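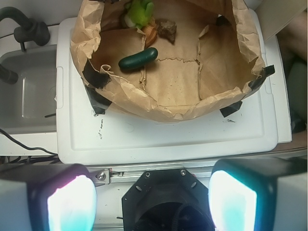
Why do airlines swap passengers?

Imagine you want to fly from the little town of Herkden all the way to the island of Vutitz. You look at the map and there's a problem. No plane goes straight there! But you can still buy one ticket, hand over your suitcase once and pick it up at the other end. How does that work?

It works because of something called a codeshare, and it's one of the cleverest ideas in flying.

What is a codeshare?

Every flight has a number, a bit like a bus. It starts with a short code for the airline and then has some digits. Flight 602 might be the morning plane from Herkden to the big airport at Tirirov.

In a codeshare, two airlines agree to sell seats on the same plane. One airline owns or rents the plane and pays the pilots and the cabin crew. The other airline puts its own code and number on the flight too, and sells some of the tickets. So one plane can have 2 flight numbers, or even more!

Have a look at the big departures board next time you're in an airport. You might see the same city, the same time and the same gate listed again and again with different numbers. Sometimes the board flips between them while you watch. It's all one plane.

Let's take a trip

Say your journey from Herkden to Vutitz is 3,928 kilometres long. A small airline called Menzies Island Air flies the first bit, to Tirirov. It's a short hop with propellers buzzing outside the window. Then a much bigger airline takes you over the sea.

Because the two airlines are partners, they plan their timetables together. The small plane lands, you walk to the next gate, and the large plane is getting ready to go. Your suitcase makes the same journey underneath the airport — on moving belts, then on a little truck — thanks to the label on its handle, which has a barcode for machines to scan.

Why do airlines do it?

Planes cost a huge amount of money, and it costs a lot to fly one with empty seats. A small airline might have planes for only up to 3 routes. With a partner, it can sell tickets to places its own planes could never reach. The big airline gets extra passengers from towns where it doesn't fly at all.

What if something goes wrong?

Snow in January can make the first plane late. If both flights are on one ticket, the airlines will normally find you a seat on a later plane. If you bought two separate tickets, you may have to sort it out yourself, so grown-ups should check before they pay!

Are partners still rivals?

Yes, they can be! Two airlines might share flights over the sea and still compete for passengers on another route. Governments keep an eye on these deals, too. If all the airlines on a route stopped competing, tickets could get very expensive.

Words to know

Route: the way a plane goes from one airport to another.

Connection: changing from one plane to the next during a journey.

Operating carrier: the airline that really flies the plane. Look for the words "operated by" on a ticket.

Page updated October 2020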